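Start with the wrist camera

I have been reading spec sheets for small robot arms for most of my adult life, and I still catch myself going to the payload number first. Old habit. The Hinard kit has cured me of it, or nearly. What I love about this thing is the little camera at the wrist, and I think more kits at this price ought to be built around one.

The kit is $2,995 with the two-finger gripper, or $3,870 if you want Iyer, the software that lets you teach a task by guiding the arm through it. I'd pay for the software. I did pay for the software! You show it a pickup maybe 20 times, fix the bad ones, and go get lunch while it trains.

Most demos use wooden blocks, and blocks are fine, but the stuff people really want moved is packaging. Clear bags, crinkly film, things that shine in one spot and vanish in another. A camera up on a pole sees a bright smear and a guess. A camera riding down with the fingers gets to look again, closer, from a new angle, right up to the moment they close.

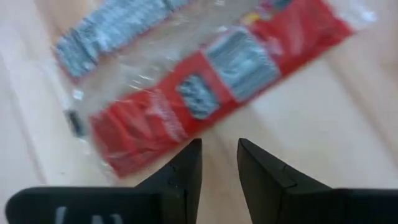

Motion blur is still my main complaint. Swing the wrist fast and printing on a package turns to streaks, and I wish Hinard had spent a bit more on the sensor. You can slow the arm down, which I do, and you can add a lamp, which I also do (a cheap desk one, aimed at the wall so the glare stays down). But a faster shutter would be worth more to me than another pound of lifting strength.

The other choice I looked at was the Gellow, sold out of Medemport. Lovely machine, stiffer arm, quieter too. Its camera is an add-on, with a cable that has to be taped along the forearm, and by my third roll of tape I was done with it.

I know $2,000 is where a lot of hobby budgets stop, and I'm not going to tell anyone to blow past that. Wait for a used one if you have to. Just get the one with eyes near its fingers, and try it on a bag of something before you touch the blocks.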